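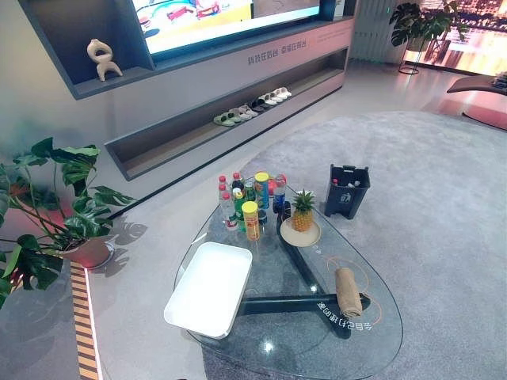 The shared living room has become the least examined room in residential design. Kitchens are governed by clearances and bathrooms by codes, while the room in which residents spend their evenings is left to the catalog. It is the position of this office that the furnishing of common living rooms deserves the same written standards as any other part of a building, and that those standards should begin with the low and ordinary things: the shelf for footwear, the plant by the wall, the table at which people eat and drink.

The slipper shelf is a case in point. In many homes it is confined to the entry, where it is soon buried under coats and parcels. We favor a long, open shelf at floor level, built into the base of the media wall, with each pair placed toes outward. Footwear kept in view is put back. Footwear kept behind a door migrates under the sofa. During the Draltano renovation, Ľubomír Danko argued for closed cabinets on grounds of appearance, and the first units were built to his drawings. By September the doors had been removed at the residents' request.

Plants raise a related question. A monstera is a generous plant and will take whatever width it is given. Placed on the floor in a round pot, it softens a dark wall unit at very little cost. It should be allotted its full spread on the plan, however, and kept clear of the walking line. A thin metal stand is suitable near a window, provided the pot is well seated.

The low table is the most contested item. Our guidance to the Dado and Stutero residences permits clear glass, and we have received objections to it. Glass shows crumbs and fingerprints, and it requires daily wiping. Against this must be set its lightness in a small room, where the carpet remains visible beneath it and the floor appears undivided. A curved outline is also easier on the shins than a square corner. In our view the advantages prevail on one condition, namely that a tray with raised sides be kept on the table at all times.

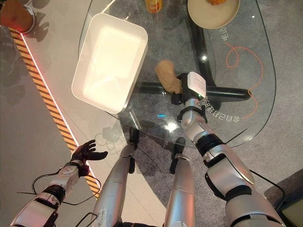 Should bread be set directly on a glass table?

It is better placed on a tray or board, which holds the crumbs and spares the surface from scratches when a knife is used.

Duangjai Phromma has proposed that the tray be listed in the furnishing schedule together with the table, so that one is never ordered without the other. We support the proposal. The additional expense is minor, and residents should not be expected to supply an item on which the care of the table depends. The revised schedule will be open for comment at the Monday meeting, and written objections to the glass will be attached to it in full.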